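In Defense of the Scratched Bottle

I had lunch with my old friend Salamatu Laryea a couple of weeks ago, and somewhere between the soup and the bill she slid a catalog across the table and told me, kindly, that it was time I bought a new water bottle. She meant well. She nearly always does. But I have been arguing with her in my head ever since, on walks and in the shower and once while I was supposed to be listening to my dentist, and I have decided that the only way to get any peace is to write the argument down.

My position is simple enough. A good insulated bottle with scratches on it is a better thing to own than a good insulated bottle without them, and we have let ourselves be talked into believing the opposite.

I should say that I don't come at this as a person of great thrift. I have bought plenty of silly things. There is a bread slicer in my basement that has sliced, by my reckoning, one loaf. But drinking things are different. You pick them up many times a day. You put your mouth on them! They get closer to you than your shoes do, and I think we owe them a little more loyalty than we give them.

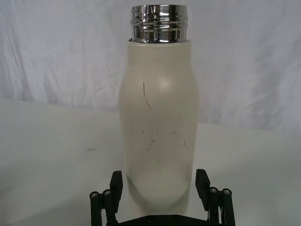
Cream coating, hairline scratches and all. The chrome neck has kept its shine.

Look at how wear behaves on a pale coating like that one. It doesn't spread itself out evenly, like dust on a shelf. It gathers. A cluster of little nicks across the middle, one long thin line near the shoulder, the tiniest bit of chipping where the paint stops and the metal begins. I find that handsome, and I know I'm in the minority. Salamatu calls it shabby. My neighbor Cormac Geraghty, who restores chairs and ought to know better, says he would have it sprayed.

What I always say to Cormac is that he charges people good money to leave the dents in an old farmhouse chair. He had one in his shop last March, a chair from a house up at Skernadgate, with a front rung worn so thin by boot heels that you could have closed your finger and thumb around it, and he wouldn't let anybody touch it. He gave me quite a speech about it. Yet put a scuffed bottle in front of the same man and he reaches for the paint. I think the trouble is that we allow things to be worn only once they are old, and we want them spotless for all the years it takes to get there.

The catalog, by the way, had 33 pages of bottles in it. I read them all that evening with a pencil in my hand (I was in a mood). There were bottles in colors I would have called tan, wheat and slightly different tan. What I could not find on any of those pages was a replacement cap. I have lost caps. Everybody has lost caps! They roll under the stove, they go to school and don't come home, they get left on the roof of the car. And a perfectly sound bottle goes to the back of the cupboard for want of one small part. If I could make a single law concerning kitchens, it would be that anybody who sells a bottle must sell the cap by itself, cheaply, for as long as the bottle is likely to last.

This brings me to cups, about which I feel nearly as strongly.

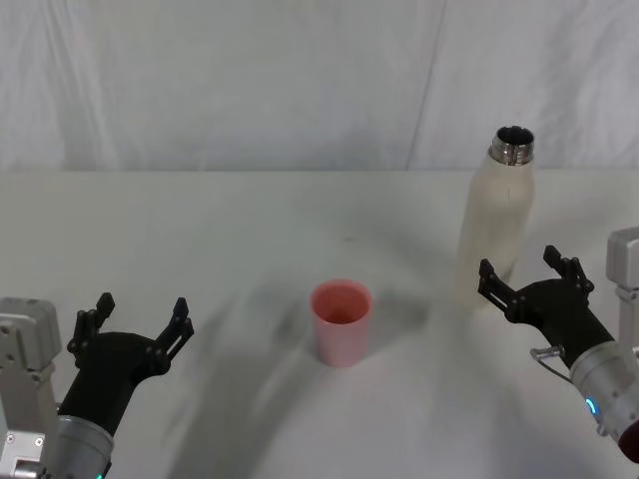 A small pink plastic cup, with the uncapped bottle standing behind it.

You don't see the two together very often anymore. The modern habit is to drink straight from the bottle, all day long, in small absentminded sips, like a bird at a feeder. I do it myself. But when I was a boy, a flask came with something to pour into, and pouring was half the pleasure. You stopped walking. You found a wall to sit on. Somebody held the cup and somebody else tipped the flask, and there was usually a disagreement over who was getting more.

My uncle Benedikt Aigner was very strict on this point. He carried his flask in a canvas bag from a firm named Marti, and he would no more have drunk from the neck of it than he would have eaten jam out of the jar with his hand. At the time I thought he was fussy. I am now nearly the age he was then, and I think he just liked to stop. A cup makes you stop. You can't very well walk uphill with a full one.

A cup also lets you share, and that's something a bottle alone does badly. Offer a stranger on a bench a drink from your bottle and watch their face. Offer them a cup of the same water and they will generally say thank you.

Now, I will grant Salamatu part of her case, because she's clever and because she will certainly read this. She says that some scratched things really are finished. Quite right. If the inside smells of last year's soup no matter what you do to it, let it go. If the threads are so battered that the cap won't sit straight, let it go too, with my blessing. I'm not asking anyone to keep a museum. All I ask is that people look at the working parts before they look at the paint.

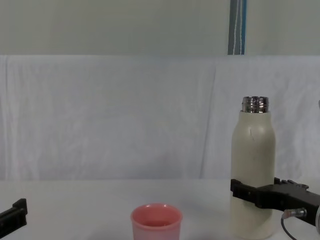 A thin dark mark below the shoulder, and a steel neck with its ridges still bright.

The working parts of a bottle are not many. There's the mouth, the threads, the cap and whatever seal lives inside the cap, and there's the space between the walls, which you can't see but can test well enough by filling it with hot water and putting your hand on the outside after a while. Hardly any of that has to do with the coating. The coating is a coat. We don't throw out the child when the coat gets muddy.

Salamatu's second point is a stronger one, and it took me longer to answer. She says a nice new thing cheers a person up, and that there's no sin in being cheered. I agree there's no sin in it. But I notice that the cheer from a new bottle is pretty much gone after the first scratch, and the first scratch comes early, often in the first week, usually from keys. Then you have a choice. You can be sorry about it every time you fill the thing, or you can decide that now it has started being yours. I made that decision some time ago, and it has saved me a good deal of sorrow, along with a fair bit of money.

And for cheer, I would send her to the pink cup.
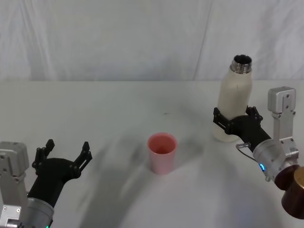

Plastic cups of that kind cost next to nothing, and I have never met a child who didn't have a favorite color and wouldn't fight for it. We had a stack of them when my daughters were small, from a shop named Anum that sold mostly buckets and clothespins, and the pink one caused more trouble than everything else in the kitchen put together. Both girls are grown now. When they visit they drink out of whatever's nearest, but I have seen the older one reach past two glasses to get to that cup, and she did it without breaking off her sentence. No one had to persuade her that it was worth keeping.

So I won't be ordering from the catalog, Salamatu, though I thank you for lunch. I've put my bottle back on its hook by the door. If you happen to come across a cap that fits, I'd be glad to have it, and I will bring the cup next time we walk out along the river so that you can have yours poured.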